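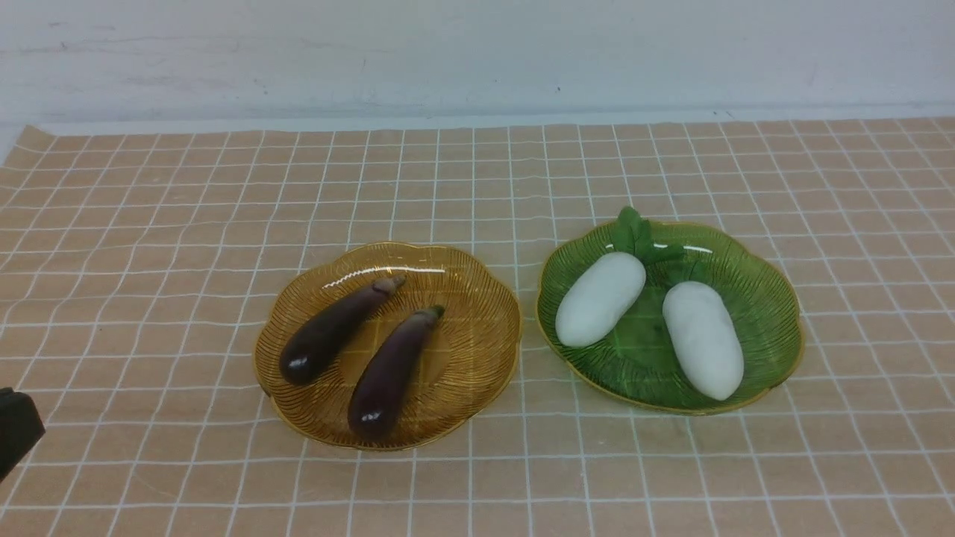 Who can take part in the Hirnby listening panel?
Anyone aged 18 or over who owns a working pair of passive loudspeakers and can spare two evenings in April. Trade experience is neither required nor an advantage.

Hirnby is recruiting 12 listeners to compare two crossover revisions for the Derkora, a two-way standmount loudspeaker now in late development. The cabinet and drive units are fixed. The revisions differ in the slope of the low-pass section and in the level of the treble above the crossover point, and measurement alone has not settled which should go into production.

Sessions last two hours with one break. Each listener hears short extracts in matched pairs, level-aligned at 1,000 Hz, and records a preference and a confidence score on paper. Neither the listener nor the operator knows which revision is playing. Extracts cover speech, solo piano, small jazz groups and full orchestra. 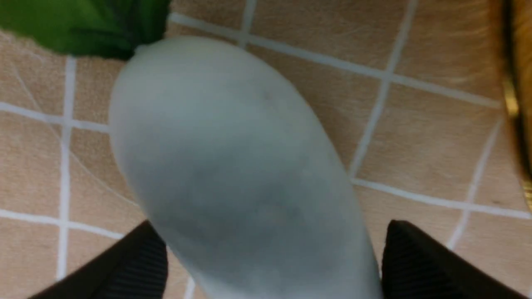

Listeners sit alone in the treated room – no conferring until both evenings are complete. Changes between revisions are made by relay, and you may ask for any pair to be repeated once. Please do not wear strong scent, as the room is small and has limited ventilation.

We ask that you have no diagnosed hearing loss. A short hearing check is given on arrival, and the result goes to you and to nobody else. You will need to sign a confidentiality form covering the Derkora until it goes on sale.

Payment is £555 for both evenings, paid by bank transfer after the second. Travel is not covered. Listeners who attend only one evening cannot be paid in part.

To apply, write to Bernadette Holloway at Hirnby, quoting reference 711. State your present amplifier and loudspeakers, the size of your listening room and any evenings you cannot manage. Technical questions about the test method go to Csaba Farkas.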